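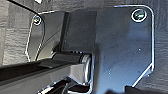 The mounting plate and the joint below it, seen from close up.

5 March 2018
By Veronika Imhof

I've been looking after the small arm in our workshop at Melum for a good while now, and most of what I know about keeping it happy comes down to a cloth, a decent screwdriver and not being in a hurry. A few of you asked for my Monday routine after the last page (the one on glue pots), so here goes.

Switch off at the wall first and let the arm settle on something soft. I use an old folded blanket. Then get a torch and hold it low, almost flat to the metal – dust that you'd never spot from above shows up as little white specks. Dark plates are good for this. Wipe them with a dry microfibre cloth, and use a soft paintbrush for the corners and for the gap where a bracket folds away from the plate. Please don't blow on it! You only push the fluff further in.

Now the screws. Try each one by hand, with a driver that fills the recess properly. If it moves, nip it up and put a dab of nail varnish across the edge of the head and on to the metal. Next week you look for a crack in the varnish and that's your check done. Elfriede Tanner uses a paint pen and says mine looks like a manicure, but the bottle cost me 2 euros and it's lasted since May.

The pivot joint gets a wipe round the barrel and the end cap, then I rock the link gently between finger and thumb. A tiny bit of give I can live with. A click I can't, and then it's out with the manual. I don't oil anything unless the manual says so, having once spent a whole afternoon cleaning sticky grey paste out of a bearing that had been perfectly all right before I got to it.

Cables are where I'm fussiest. Follow the whole length with your fingers and feel for flat spots or nicks, especially where it slips behind a bracket. It should have enough slack to make an easy curve with the arm at full stretch. If you need to tie it, use hook-and-loop strips, loosely – the plastic ties bite.

Tuck the brush under the arm too, among the thin bits, going very lightly. All in, it takes me roughly 20 minutes, a bit more if the kettle's on. I write the date and anything odd on a card taped inside the cupboard door. Last week's just says "left screw, quarter turn".

Next time, sharpening the bench chisels.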